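Natero Docs > Disassembly Study > Set-up Guide > 4. Preparing a trial

Last updated: 2019-10-11

4. Preparing a trial

This section covers setting up the bench for the desktop tower trials. It assumes both arms are mounted and calibrated as in section 3. The method compares two ways of choosing the approach path to a part: the fixed path stored in the Boltlow script, and the path proposed by the learned policy. The bench must be set up the same way for both, or the trials can't be compared.

4.1 Placing the tower

1. Put both arms in the park position and set the speed limit to 3 percent.

2. Remove the side panel and store it off the bench.

3. Lay the tower on its side with the open side up. The power supply goes toward the operator.

4. Check that the fixture plate is to the left of the tower and sits flat on the slats. Don't move the plate between trials in the same block.

5. Push any cable bundle that crosses the memory slots back toward the drive cage. Do not unplug anything at this stage.

Caution: Unplug the power cord and wait 90 seconds before reaching into the case. Do not open the power supply. It is not part of the study.

4.2 Checking the approach

6. In Buzatu, load the trial file and select "Approach only". The gripper will go to the first waypoint and hold there.

7. Confirm that the wrist cable has enough slack to follow the arm. If it pulls tight at any waypoint, stop and re-route it as described in section 3.

8. Look at the gripper from the operator side and compare its position with the waypoint list. The list includes a waypoint over the fixture plate and one at the upper edge of the motherboard, near the memory slots. 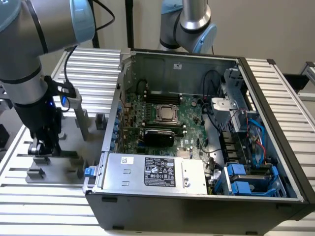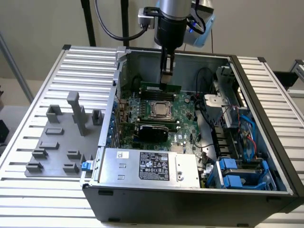 9. If the fingertips are off target, jog the arm back to park and repeat from step 6. Do not correct the position by hand, as this shifts the logged start pose.

10. Save the approach log. The file name must include the trial number and the path type (F for fixed, L for learned).

4.3 Running a block

A block is 70 trials, half with each path type, in the order given by the schedule file. Run 141 in the schedule is a repeat of the first trial and is used to check for drift. Keep it even if the earlier runs look good.

Note: In the December pilot at Pudcombe, most of the rejected trials came from a tower that had been bumped after step 8. If you touch the case, go back to step 3.

Contact: Reiko Tsuji, Natero bench support | Copyright 2019 Natero | Back to top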